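3.2 Versuchsaufbau und Zielhilfen

Untersucht wurde, ob eine auf das Tuch gelegte Zielhilfe die Streuung des Zielpunkts beim Schnittstoß verringert. Die Erhebung fand im Vereinsheim Clodisau auf einem Turniertisch mit Kammgarntuch statt. Teilgenommen haben 47 Spielerinnen und Spieler der unteren Ligen, die zufällig der Bedingung Flultitz (Ringschablone) oder der Kontrollbedingung ohne Hilfe zugewiesen wurden. Die Lage der Objektkugel wurde vor jedem Stoß mit einer Lochschablone wiederhergestellt.
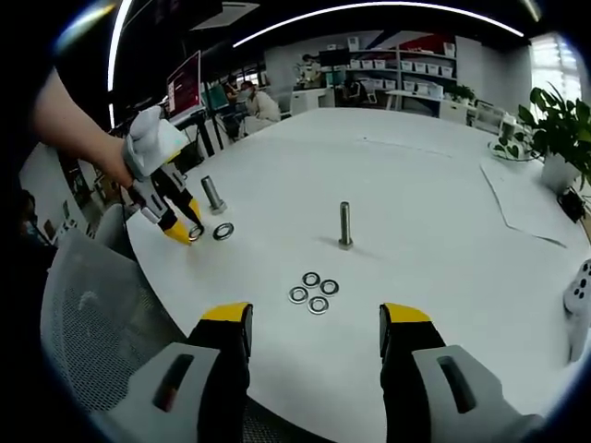
Je Person waren acht Stöße vorgesehen, verteilt auf die Schnittwinkel 15, 30, 45 und 60 Grad. Nach Ausschluss fehlerhafter Aufzeichnungen verblieben 368 Stöße in der Auswertung. Als Zielfehler gilt der seitliche Abstand zwischen idealem und tatsächlichem Kontaktpunkt, gemessen in Millimetern auf Höhe des Kugelmittelpunkts. Effet war nicht zugelassen - Stöße mit erkennbarer Seitenrotation wurden wiederholt.

Die Auswertung folgt dem Verfahren von Sheikh (Menaka Sheikh, unveröffentlichtes Manuskript, August), weicht aber in der Behandlung der Ausreißer ab. Werte jenseits von drei Standardabweichungen wurden beibehalten und mit einem robusten Schätzer gewichtet.

Abbildung 2

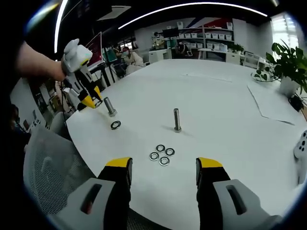

Lesezeit: 5 Minuten

3.3 Statistisches Modell

Der Zielfehler wurde mit einem linearen gemischten Modell geschätzt. Feste Effekte sind Bedingung, Schnittwinkel und deren Interaktion, die Person geht als zufälliger Achsenabschnitt ein. Die Stoßgeschwindigkeit wurde als Kovariate aufgenommen, da bei langsamen Stößen der Reibungseffekt zwischen den Kugeln zunimmt und die Objektkugel vom geometrisch erwarteten Weg abweicht. Die Intervalle beruhen auf 300 Bootstrap-Stichproben auf Personenebene - für die Randbereiche der Verteilung ist diese Zahl knapp bemessen.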